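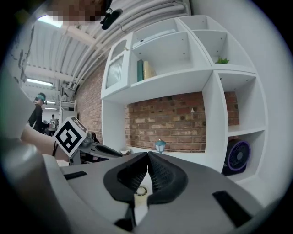 Posted by Jitendra Prajapati

Woke at five again and could not get back to sleep, so I sat in the kitchen and read the survey for the Borbély orchard. It is 1,262 trees on the old plan. A lot of those are gone now. The plan doesn't say which, and the man who drew it left the row numbers off the south side.

Rain until ten. I had meant to finish the grafting on the russets but the bark was too wet to cut cleanly, so I cleaned the knives and wrote labels instead. Pencil on zinc. I used a paint pen last year and every one of them faded by August.

Do-yoon Yoo called before lunch about the scion wood. He has kept 13 bundles in his cellar since winter, wrapped in damp newspaper and plastic, and he thinks two have dried out. I told him to bring them all and we would scratch the bark and see. He also wants to know if I still have the long ladder. I do, but the third rung needs replacing and I have been putting it off since April.

Ate soup. Paid the feed bill and the water bill. The check for the mower repair has not cleared and I should call them.

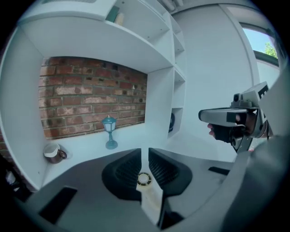 The white desk and the brick at the back of the alcove.

After lunch it dried up and I walked down to the lower field. The pears are past bloom. The two trees by the ditch have canker worse than I thought, one of them most of the way around the trunk. I cut back what I could and carried the wood up to the burn pile. I don't expect that tree to last the summer. My father planted it and I would like to take a few cuttings next winter if there is anything left worth cutting.

Geltunard wrote to say the rootstock order is short. I asked for 600 and they can send half now and the rest in the fall. I would have to pay shipping twice. I wrote back and said yes, but only if they hold the price. Bench space is the other problem. If they come early I will have to heel them in by the barn, where the voles got into everything last time.

Supper was eggs and the end of the bread. Packed a bag for the morning and looked for my good boots for half an hour. They were in the truck.

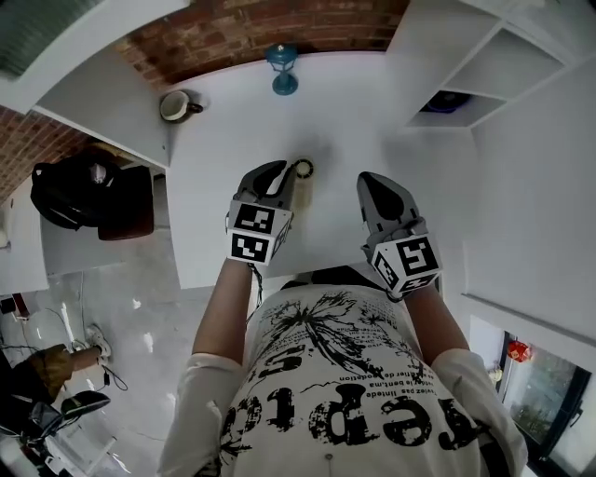 Hanadthorpe, 7 May 2018

Drove over early with Do-yoon's bundles in the back under a wet sack. Three were dry all the way through, one more than he guessed. The rest showed green under the thumbnail. We got the russets done by early afternoon and waxed the cuts. My hands are stiff tonight and there is still wax on the steering wheel.

He gave me a jar of plum jam for Arolska. I will mail it tomorrow if I can find a box.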